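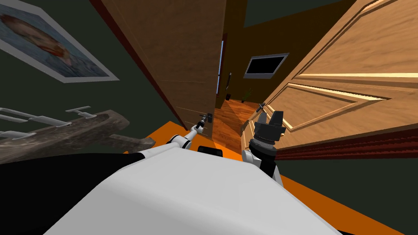

The left gripper on the handle of the middle door, in the simulator at Heffernan.

The fault came up on run 135. By then the Mesero had opened the same door so many times that I had stopped watching and was eating a sandwich.

It took hold of the lever, the door came open a little way, and the log said the job was done. The gripper stayed where it was. I sent the release command. The log said released. The fingers were still on the handle.

I sent it again and got the same answer.

In the simulator this costs you a restart. But the same code had gone out in November to the care home at Grarnitholm, where there were 2 of the machines on the night shift, and their doors had people behind them. I rang the site. A woman on the desk said one of them had been standing at the linen room for 90 minutes, holding the door. She had thought it was waiting for something.

"Is it in anyone's way?" I asked.

"We've been going round it."

I told her where the red button was and stayed on the line while she walked down there. I heard her shoes, then a click, then the arm letting go.

Sadon wanted a report by the morning. I wrote that the release check read the command and never looked at the fingers. It came to 23 lines. Then I loaded the hallway again, put the robot back in front of the door and started from run one.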